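The Long Way to a Pot of Beans

How a dusty sack from a farm stand turned into a winter of suppers

By the Food Desk
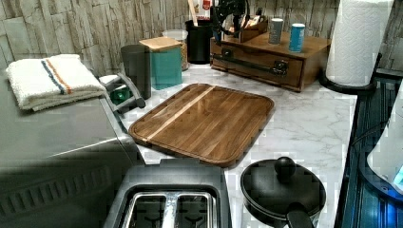 A Sack on the Passenger Seat

I bought my first serious quantity of dried beans the way other people adopt dogs, which is to say I had stopped for something else entirely. The farm stand at Kultcombe sits at the bottom of a hill where the county road bends, and I'd pulled in for tomatoes. It was the tail end of September and the tomatoes were mostly gone, but there was a table of paper sacks with the tops folded down, and in each sack were beans I had never seen before. Some were speckled like a bird's egg, some were the color of strong tea, and one kind was black on one side and white on the other, as if it had been dipped. I came home with 25 pounds of them. (The sack rode up front with the seat belt on, because the car wouldn't stop dinging otherwise.)

Up to then I'd been a canned bean person, and I want to say right away that I have nothing against a can. A can of chickpeas has saved more of my evenings than I could list. But 25 pounds is a lot of beans for a household of two, and it has a way of making you learn things. I spent that fall and the whole of the following winter learning them, one pot at a time, and I've been meaning to write it all down ever since.

What the Growers Told Me

The couple who run the Kultcombe stand grow nine or ten kinds of beans, and they leave most of them on the vine until the pods rattle. They pull the plants whole, hang them upside down in a shed with the doors open at both ends, and thresh them when the weather turns dry and cold. It's slow work and it doesn't pay especially well. They told me they'd tried sweet corn for several years before that and made a good deal more money, and had gone back to beans anyway, mostly for the pleasure of having something to do in November.

The thing they wanted me to understand, and they repeated it to me twice while I was paying, was that a bean is a crop with a season like any other. We're used to thinking of dried beans as something that lives on the bottom shelf forever, next to the barley. But a bean harvested this fall is a different thing to cook from one harvested four years ago. The new one softens evenly and keeps its skin. The old one may stay chalky in the middle through three hours of simmering, and you stand there blaming the stove, or the water, or yourself.

I had blamed myself for years, as a matter of fact. I once simmered a pot of kidney beans from lunch until nearly bedtime and then ordered a pizza.

To Soak or Not to Soak

There are people who will argue about soaking until the chairs are up on the tables, and I've come down somewhere in the middle, where I usually end up. If I think of it the night before, I soak. I put the beans in the biggest bowl I own, cover them with plenty of cold water, stir in a spoonful of salt and go to bed. If I don't think of it, I cook them unsoaked and add an hour. With fresh beans the difference is smaller than you'd expect, and with thin-skinned ones I'm not sure I could pick out the soaked pot at all.

The salt, though, I feel strongly about. I grew up being told that salt makes beans tough, and I passed this along to other people for most of my adult life with great confidence. I'm sorry about that. Salt in the soak and salt in the pot both give you a creamier bean with a skin that holds, and the beans taste of something all the way through. What does slow things down is acid. Tomatoes, vinegar, wine, a squeeze of lemon — save all of that for the end, once the beans are already tender.

Hard water will slow them down too. We have very hard water where I live, and a small pinch of baking soda in the pot helps. Keep it small! I got generous with it one time and the whole batch collapsed into something you could have hung wallpaper with.

A Pot, a Clock, and an Onion

I started out cooking beans in the pressure cooker, moved to the oven around Thanksgiving, and ended the winter with an enameled pot on the back burner, where I've stayed. The pot is a Skuna, a heavy blue one with a chip on the lid that came to me from an aunt's kitchen when she moved to a smaller place. It isn't fancy, and I believe the company stopped making that size a long time ago, but it holds a low simmer so steadily that I can go out and rake the yard.

The method is hardly a method. Beans go in, water goes in to two inches above the beans, then half an onion, a couple of smashed garlic cloves, a bay leaf, a good pour of olive oil and the salt. Bring it up to a real boil and keep it there for ten minutes. Please don't skip this with red kidney beans in particular, which can make you quite ill if they're only ever cooked gently. After that, turn the heat down until there's just a bubble here and there, set the lid on crooked, and leave it be. I start tasting at 55 minutes. I taste five beans each time, having been fooled more than once by a single tender one floating around among its harder relatives.

When they're done, let them cool in their broth if you can stand to wait. They go on drinking it in as they cool, and they're always better an hour later, and better still the next day.

And keep the broth! I poured mine down the drain for that whole first month and I still think about it. It's the best soup base I know, and it asks for nothing but a handful of small pasta and some cheese.

The Grocer on the Corner

By January I'd eaten my way through the speckled ones and the tea-colored ones, and I had begun to look around for company. I found it at Tokgöz, a narrow little grocery two bus stops from my house, with olives in tubs along one wall and a whole aisle of legumes along the other. I'd walked by it for years on the way to the dentist. The owner's mother was minding the register that first day, and when she saw what I was buying she asked me how I meant to cook them, and then shook her head kindly at my answer.

Her way is to cook white beans with carrots, onion, a little sugar and a startling amount of olive oil, let the whole thing come to room temperature, and serve it with lemon and parsley. I had never in my life thought of beans as something you'd eat cool on purpose. Now I make that dish every couple of weeks, and in May, when the first warm evenings come, it's what I want more than anything. She also told me to slice the onion in half-moons and not to let it brown. I let it brown once to see what would happen, and she was right, it muddies everything.

Where Did All the Beans Go?

After that I got curious about why beans had fallen so far down the shelf in the first place, and I spent some happy afternoons in the reading room at Datport, the old harbor town up the coast where my grandparents did their shopping. The library there has kept a run of store ledgers, big floppy books with water-stained corners. One general store sold 930 pounds of dried beans in a single winter, in a town that didn't have many more people than that. Pea beans, mostly, and yellow-eyes, for the Saturday night supper and the cold bean sandwiches that followed it.

Twenty years later, in the same handwriting, the beans take up a line or two and the canned goods run on for pages. I don't think anyone should be scolded for it. A pot of beans wants somebody at home in the afternoon, and that somebody was generally a woman with plenty else to do. If I'd been her, I would have bought the can as well, and put my feet up.

But I'm home in the afternoons now, and I like having something on the stove while I work. It makes the windows steam up. The sack from Kultcombe lasted until the beginning of March, and the last of it went into a chili for my neighbor's birthday, with the black-and-white ones, which lose their markings when they cook, a little sadly, and turn a soft gray-brown.

I've already asked the stand to put another sack aside for me this fall. I'd like more of the yellow-eyes this time, if the rabbits leave them any.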